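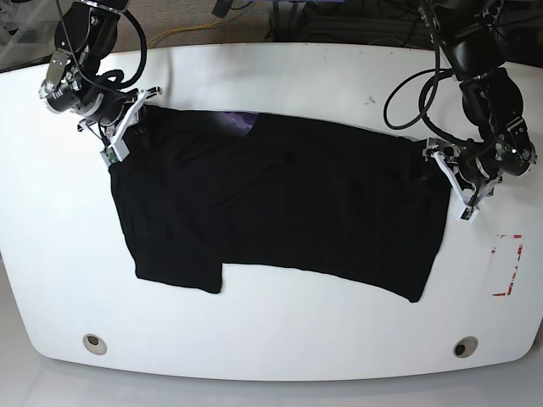

Feltley Town Council
Public Safety and Courts Subcommittee
Minutes of the regular meeting, April 22, 2019
Town Hall, lower meeting room

Present: Dorothy Heywood (chair), members for Wards 1, 2 and 4, the police chief, the municipal court clerk, the town attorney.
Absent: Member for Ward 3 (excused).
Public: Nine residents signed in.

1. Call to order
The chair called the meeting to order at 6:32 p.m. A quorum was present.

2. Minutes of the previous meeting
Ward 2 asked that item 5 be changed to read "Jasix Avenue" where it said "Jasix Street." Approved as corrected, all in favor.

3. Public comment
A resident of Mai Court spoke about catalytic converters being cut from parked cars. His was taken in the early morning and the repair came to around $2,000, part of it covered by insurance. He asked whether the town would add patrols. The chief said the overnight car now passes through Mai Court twice a shift and that two other reports from the same block are being handled together.

A second resident asked why the online police log has not been updated. The clerk said the page was moved to the new website and the old link still comes up first in searches. She will ask for a redirect.

A third resident began to speak about a pending assault case. The town attorney advised that the subcommittee can't take comment on a case before the court. The chair gave the resident the number of the victim services office at the county.

4. Police report
The chief presented the report for the first quarter. The department took 292 calls that led to a written report. Thefts from vehicles were up from the same quarter last year. Burglaries were down. There were no homicides. Of the vehicle thefts, 19 involved cars left unlocked or with the keys inside.

Ward 4 asked how many of the thefts from vehicles had led to charges. The chief did not have the figure with him and will send it to members by email.

Ward 1 asked about the break-ins at the Pludside storage units. The chief said one man has been charged and pleaded not guilty at his first appearance. The case has gone to the county attorney and the department will make no further statement. Some of the recovered property has not been claimed. Owners need to bring a receipt or a serial number and a photo ID to the front desk, weekdays before 4 p.m.

5. Municipal court backlog
The clerk reported that 70 misdemeanor cases have been open longer than six months. Most are waiting on a defendant who missed a hearing. The court has a part-time judge two mornings a week.

Discussion of whether a third morning could be added. The clerk said the courtroom is free but there is no bailiff for that day. The chief said he could not spare an officer before the new hire finishes at the academy in December.

Ward 2 asked whether reminder calls had been tried. The clerk said they were made for a short time two years ago and stopped when the deputy clerk left. Text reminders would need a change to the court software contract.

Motion (Ward 2, second Ward 4) to ask the clerk for a written cost estimate for text reminders, to be brought to the next meeting. Carried, all in favor.

6. Evidence room
The chief said the evidence room is close to full. State law sets how long items must be kept, and the attorney is reviewing which closed cases are past that date. Nothing will be destroyed or auctioned without a court order. The lock on the inner door was replaced last month and the old key cards have been canceled.

Ward 1 asked for an outside audit. The attorney suggested waiting for the review of closed cases. Ward 1 did not make a motion but asked that the request be noted.

7. Jasix Avenue lighting
Three streetlights are out between the bus stop and the Pludside entrance. The chair has written to the power company and has a ticket number but no date for the work. Ward 4 will follow up.

8. Other business
The draft ordinance on false alarm fees was held over, as members had received it only that afternoon. The attorney asked for written comments before the next packet goes out.

9. Action items
Chief: charging figures for vehicle thefts, to all members.
Clerk: redirect for the police log page; cost estimate for text reminders.
Attorney: list of closed cases past the retention date.
Ward 4: streetlight repair date.

10. Adjournment
Motion to adjourn (Ward 1, second Ward 2). Carried. The meeting closed at 7:48 p.m.

Minutes taken by the deputy town clerk. Draft until approved.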